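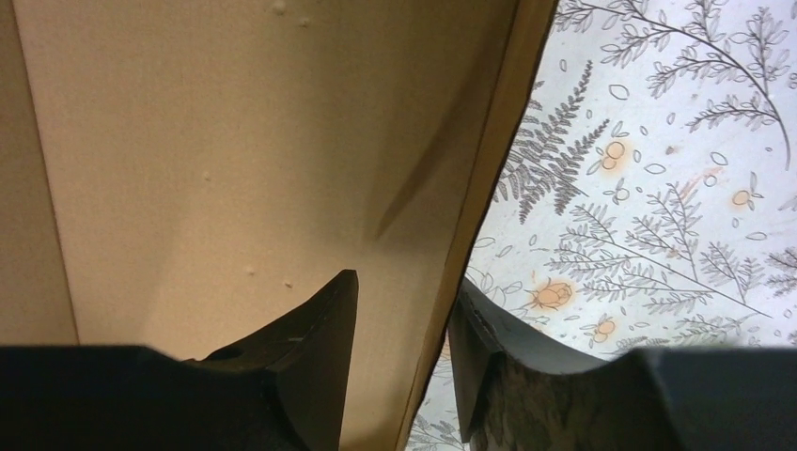

The quote from Prollik came to 505 pounds, and for that money Mihret Gudeta was promised she would not have to lift a finger. She was moving from a two-bedroom flat in Vundwood to a terraced house on Mekonnen Road, a journey of nine minutes by car. The price covered packing only. The van was extra.

Packing services used to be for people whose employers were paying. Now they are sold to everyone else, mostly on the strength of a claim that moving house is one of the most stressful things a person can do. I have seen that line on four removal websites and have yet to find one that says where it comes from. It does its work all the same. You read it at eleven at night with the kitchen still in the cupboards, and 505 pounds starts to look like medicine. 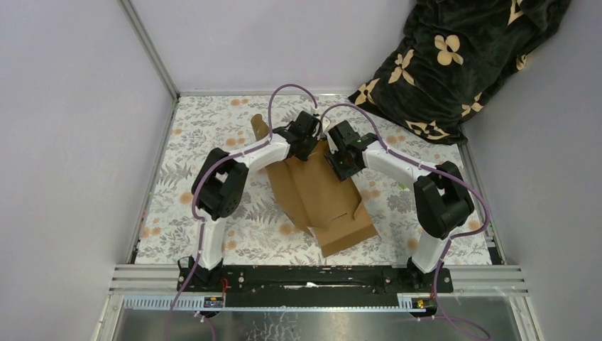

What do you get for it? In Gudeta's case, two packers from nine until three on a Friday, 48 boxes, and a list. The list was the part she had been looking forward to. "Box 17, kitchen, misc," she reads out. "Box 18, kitchen, misc. Box 19, misc." She found the kettle on the third day, wrapped in a bath towel.

Nothing was broken, and she is fair about that. But she had spent two evenings sorting things before the packers came, as the welcome email told her to, and most of a week finding them again afterwards. The hours she had bought back were the easy ones in the middle.
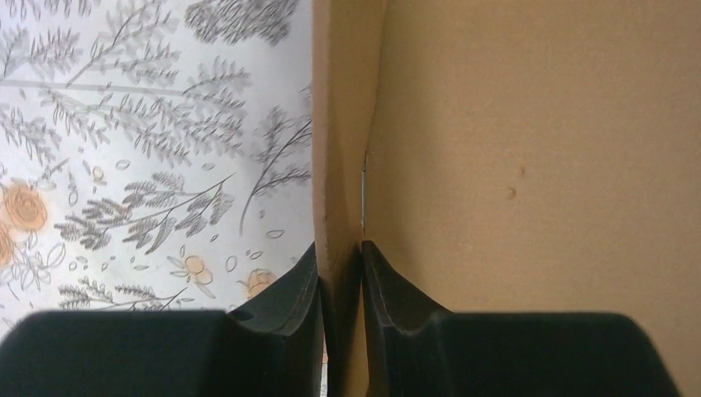

Then there are the upgrades. Firms have worked out that a customer who is already spending 600 pounds will spend a bit more to feel looked after, so there are scented drawer sachets, ribbon ties and something called a first-night hamper. Patterned paper is another favourite. A white sheet with grey leafy sprigs and orange flowers is a nice thing to come across, and I would be pleased to get a present in it – but I can't see what the flowers do for a gravy boat. Plain paper costs less, and you can read your own handwriting on it.

Tekle Wako drove removal vans for years before he began packing, and he doesn't think much of the extras either. His advice is to pay for help with the awkward things, such as mirrors, lamps and the good glasses, and do the books and clothes yourself. "That's 200 pounds of work," he says. "The rest is people not wanting to look at their own stuff."

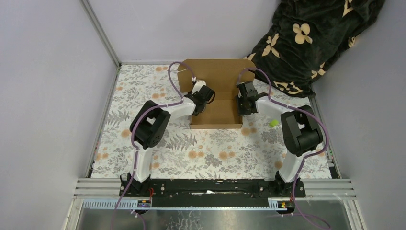
Two robot arms above an open cardboard box on a floral-patterned mat.

He may be a little hard on us there. Someone with a bad back or a new baby has every reason to hand over the lot. For anyone else, I would ask three things before paying a deposit: who writes the labels, what counts as "misc", and whether unpacking is in the price. Gudeta asked the last one in February, after the move. It wasn't.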